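Questions about getting property back from the Handum County evidence room come in every day, and most are covered on this page. For anything else, call the front desk and ask for the property unit.

## Who can claim an item?

The registered owner, or a person the owner names in writing. If the item was taken during an arrest, the owner may be the person arrested, a victim or someone else entirely. The officer on the case makes that call before we release anything.

## When can I pick it up?

After the case is closed or the prosecutor signs a release. We can't speed this up. If there is an appeal, we hold the item until the appeal is over.

Pickup is by appointment at the Homel Street window. Bring a photo ID and your case number. Small items come out to the counter first, and you sign for each one.

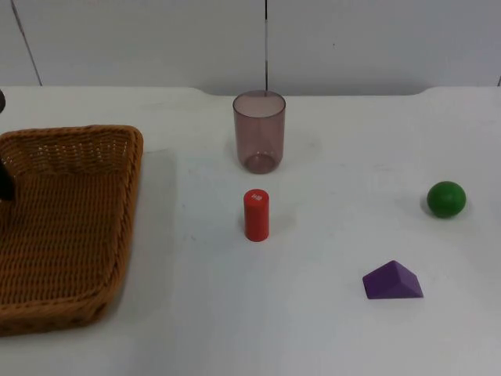

## I got a letter with a deadline. What does it mean?

You have 84 days from the date on the letter to claim the item or ask for more time. Requests for more time must be in writing. After that, unclaimed property may be sold at the county auction in March, donated or destroyed.

## Is there a fee?

There is no fee for items held as evidence. Vehicles are different – they are stored at the Zunard lot, which charges $40 a day starting 2 days after release.

## What about cash?

Cash under $2000 is returned by check, mailed to the address on your claim form. Larger amounts need a court order. If the state has filed for forfeiture, the money stays put until a judge rules.

## Can I get a gun back?

Sometimes. We run a background check first, and a court order may bar you from having it. Ask for Sgt. Jaanus Dambrauskienė, who handles all firearm releases.

## What happens to household goods that are not claimed?

Clothing, dishes, baskets and similar items with low resale value usually go to the Gautier thrift store. Torn or soiled items are thrown out.

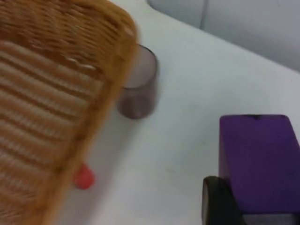

*Woven basket, side and rim.*

## My item came back damaged. What can I do?

Tell the clerk before you sign. If you find the damage later, send a claim to Uldis Vaher in the county risk office with photos and a copy of your receipt. Wear from lab testing, such as powder or cut fabric, is not covered.

## Can someone else pick up for me?

Yes, with a signed and notarized note from you and a copy of your ID. The person must bring their own ID too.

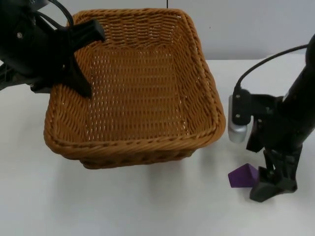 *Rectangular basket with a rolled rim, empty.*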